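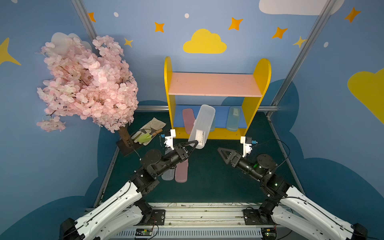 Photo: Wenjie Cheng / Elmont shared workshop

Bumik sells its two-arm kit for 4000 as a home build. I have doubts. The black grippers will hold a pencil case upright, fine, but Jin's manual skips cable routing – you work that out alone. Adding the wrist sensors cost me an evening.
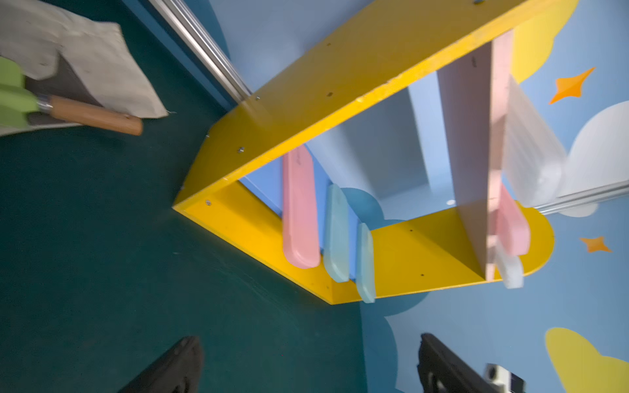 Fingers in view, yellow shelf beyond.

Qistina Tarigan likes the wrist view. I'd want a cheaper kit first, and I'm still waiting on spare screws.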